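Plernalport Neighborhood Newsletter
08/01/2021

Tool library moves to the old Dekker building

The tool library is moving. After six years in the basement on Merkov Street, we have signed a lease on the ground floor of the old Dekker building, next to the laundromat. The basement closes to borrowers at the end of the month and the new space opens the week after that. Loans due during the move have been extended by 14 days. You do not need to call us about it.

The main reason for the move is the stairs. Anyone who has carried a tile saw up from the basement knows the problem. The Dekker building has a level entrance from the parking lot and a door wide enough for the rototiller. It also has a real sink, so people can rinse off trowels and paint trays before bringing them back to the counter.
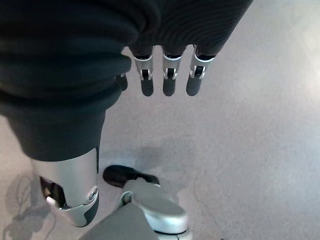

Rent is higher than what we pay now. The difference comes to 200 dollars a month, and we plan to cover it with a small change in fees. A yearly membership goes up to 63 dollars for a household. The reduced rate stays where it is, and so does the late fee. Members who renewed in July keep the old price until their next renewal.

Els Vermeulen has been going through the catalog ahead of the move, and there are now around 1000 items on it. Some of them have not been borrowed in years. We do not have shelf space for four wallpaper steamers, and the same goes for most of the older corded drills. These will be sold from a table outside the basement during the last two weeks, cash only. If you donated something and would like it back, write to Els before then.

A few things we are short of and would be glad to have: long levels, pipe clamps, a second post hole digger, and extension cords rated for outdoor use. Please don't bring us any more hammers. Gas cans can't be accepted at either address.

Opening hours at the Dekker building will be the same as now, with one evening added for people who work days. Returns can be left in the drop box by the side door, but only hand tools. Power tools have to come to the counter so they can be tested and checked in.

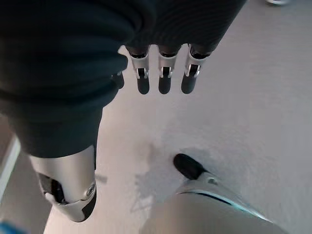 Metal finger joints with black tips under a dark fabric sleeve.

Fatima Dlamini will run the first repair evening in the new space. Bring lamps, toasters, fans and other small appliances. She asks that people empty the crumbs out first. Sewing machines are fine too, but bring the pedal and the power cord — last time several came without them.

The repair evenings at the Brukedum hall will go on as before, and your membership card works at both.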